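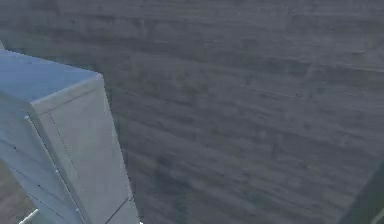

March — linseed paint, batch 308

7:40 am. Ground the second half of the pigment this morning. Muller and glass slab, same as last time. The oil is the Skostby cold-pressed, opened in the fall and kept in the dark cupboard. It has thickened a little in the can but there is no skin. Strained it through a stocking anyway.

The pigment is the green earth from Rizvi. It soaks up more oil than the ocher did and the paste goes from crumbly to too loose very fast. Added the last of the oil by the teaspoon. Next time weigh the oil can before and after instead of trusting the spoon.

Wayne Mellor came by while I was grinding and thinks I should let the paste sit overnight before thinning. He may be right. Split the batch: one jar thinned today, one jar left as paste and thinned tomorrow. Both jars are labeled 308, with T for today and N for next day. Do not mix up the lids.

Test panels

All panels are pine offcuts from the Terngate job, planed and then left alone. No primer on the first set. Second set got a thin coat of raw oil, wiped off after 16 hours. One panel I sanded with 2000 paper out of curiosity, and the paint skated around on it and would not grip. Not worth repeating.

Plain panels, 308-T: covers well in two coats, brush marks level out if I leave it alone. Going back over it once it starts to pull leaves ridges.

Beaded panels, 308-T: flat parts are the same as above. Too much paint in the beads. It was still soft in the bottom of the beads when the faces were dry to touch, and it wrinkled on two of them.
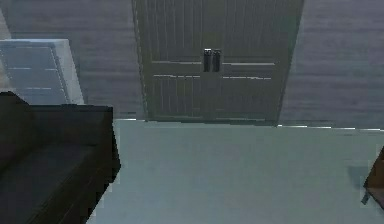
Wrinkling comes from a thick film that skins over before the inside has dried, and a groove is the easiest place to get one. The brush drops a load at the top and it collects as it goes down. On a short panel that does not amount to much. On something like the tall grey-green double door, with fine grooves running down both leaves, there is a long way for it to travel and a lot of grooves to check. The two pale rails across it would be a problem too, with paint building up along the top edge of each one. For work like that I would do the grooves first with a nearly dry brush, then the faces, then look for runs before moving on to the next few feet.

Tried that order on a fresh beaded panel at 2:15 pm. Much better so far. Used the old oval brush with the short bristles. The new Jodville one holds too much for this.

Other notes

Drying rack is full. The rest of the panels are leaning against the back of the bench, painted side out.

Rags are in the water bucket with the lid on. Please keep doing this — oil rags do not go in the trash here.

Compared the color with the old chip marked 2421. Ours is yellower. Some of that will be the wet oil, so wait until the film is hard before adding any black.

To do: thin 308-N, repeat the plain and beaded panels, order more turpentine, find the other palette knife.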